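Storage canister

A storage canister is a lidded container for dry goods, nearly always round, and it lives on a worktop or a pantry shelf. I've been writing these household entries for a while now and this is the one I get the most letters about, so I've let it run on a bit!

The word covers a lot of ground. My gran called hers the tins, even the ones that were china, and in some houses they're caddies, crocks or just "the flour thing". For this entry I'm counting anything with straight sides, a separate lid and room for at least a bag of sugar. Jars with screw tops have their own entry, and biscuit barrels are under B.

Shape and size

Most canisters are plain cylinders. A round one has no corners for flour to pack into, so you can get a spoon or a scoop round the whole inside, and it's far easier to wipe out. The drawback is the gaps between them on a shelf - a row of square ones will always hold more in the same cupboard. I keep round ones anyway (habit, mostly).

Sets usually come in graded sizes, with the biggest for flour and the smallest for tea. The Norberg set, which I've had on my own shelf for years, has a tea canister that holds 400 g of loose leaf and stands 147 mm tall. The sugar one is 172 mm. I've measured them more often than I'd like to admit, mainly when trying to fit them under a new shelf.

Finish and colour

Shiny finishes were the fashion for ages, and then everybody seemed to want matte. I'm fond of a chalky, powdery look myself, especially in the soft blue-greys, which sit nicely next to almost anything. They do mark, though. Scuffs and little dark specks show up sooner on a pale matte surface than on a glossy one, and scrubbing at them can leave a polished patch that looks worse than the mark did.
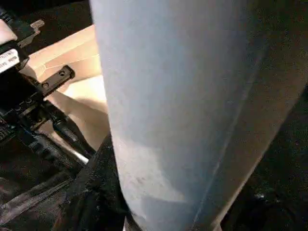 For cleaning I'd stick to a soft cloth, warm water and a drop of washing-up liquid, then dry it straight away. Gritty creams are a bad idea on anything matte. Ehab Amrani, who ran the kitchenware stall at Jarasville market, used to tell people to try a pencil rubber on scuffs, and I've had some luck with that on painted metal.

Lids

There are three sorts you'll come across. The drop-on lid simply rests there and keeps dust out. The push-in lid grips the inside of the rim and needs prising up with a spoon handle. Then there's the lid with a rubbery seal, as on the Gorka range, which is the one to have for brown sugar or anything that goes hard in the air. Seals perish in the end, so it's worth checking you can buy spares - Maldonado sold theirs separately under part number 1307, and I bought two in March to be on the safe side.

Labels

Some canisters have the contents printed on, which is lovely until you run out of room and the rice has to live in COFFEE. I use a strip of masking tape on the underside of the lid with the date I filled it.

See also: Biscuit barrel; Bread bin; Tea caddy.

Last revised 1 Sep 2019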